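Bretance Writing School
Home | Courses | Handouts | Reading Lists | Contact
Search handouts... Go

Handout 7: Selling the Thriller You Have Already Written
January 22, 2019

Read before the session. Bring your back cover copy, printed, on paper.

1. Where we left off

Last time we ended on the second-book problem. Your first novel took nine years and had the benefit of your entire childhood. Your second is due in April. The publisher would like it to be the same book, only different, and would like the word "girl" kept in reserve.

The practical question is what you do in public while you write it. Most of you said "nothing," which is a respectable answer and will get you a polite email from the publicity department.

2. Back cover copy

Our running example is Pavavetti, the thriller we have been taking apart all term. The first draft of its jacket copy ran to 222 words and gave away the husband. The second draft gave away nothing, including what the book was about. Compare your own draft against these points:

- Name one character. Two if they are married and one of them is lying.
- Give the town only if the town does something. Gostodthorpe earns its mention, as the tide cuts it off in chapter three.
- Stop before the midpoint. If your copy mentions the boathouse, you have gone too far.
- One rhetorical question at most. "But how well does she really know him?" has been used. The answer is always "not very."

3. The author's feed

Look at the last 50 posts of any working thriller writer and sort them into three piles: buy my book, buy my friend's book, and everything else. The third pile is the one people read. It holds dogs, bad coffee, remarks about spouses, and a household detail or two with no murder in it whatsoever.

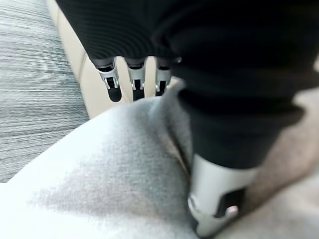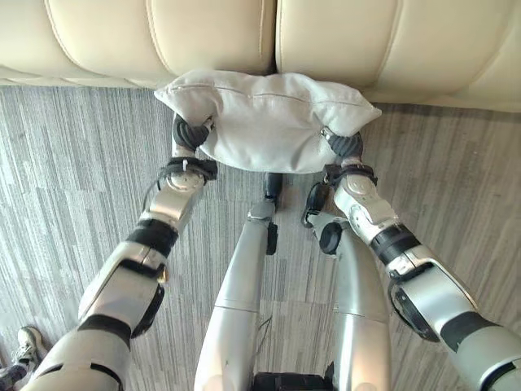

Top: fingers over light gray fabric. Bottom: a white pillow in front of a cream sofa.

Keep the third pile the largest. A reader who has put up with your opinions on soup for six months will forgive you a preorder link. A reader who has had nothing but preorder links will not remember your name, though she may remember your cover, and will go on to buy a different book that looks just like it.

Announcements in capital letters should be rationed. OUT NOW is fine on the day. By week five it starts to sound like an eviction notice.

4. Newsletters

Ongart, the imprint we use for the mock campaign, starts you with a list of 2,890 subscribers. Treat them as people who once wanted a free short story and have since forgotten asking for it. Your first line should remind them who you are. Your second should contain some news. If there is no news, do not send the newsletter. This advice is free and is almost never taken.

5. For next session

a) Cut your back cover copy by half. Then put back the one sentence you miss.
b) Write three posts that do not mention your book.
c) Write one that does, without the words "gripping," "twist," or "thrilled."
d) Read chapters one to four of Pavavetti again and mark the place where you would end the sample extract. We will argue about it.

Comments (3)

inkstained_mo: Cut mine by half and the sentence I missed was the one with the boathouse. Help.

tidetable: Is (c) allowed to say "excited"? Asking before I commit.

parnip44: The link to Handout 6 goes to Handout 5.

Previous | Next | Back to Handouts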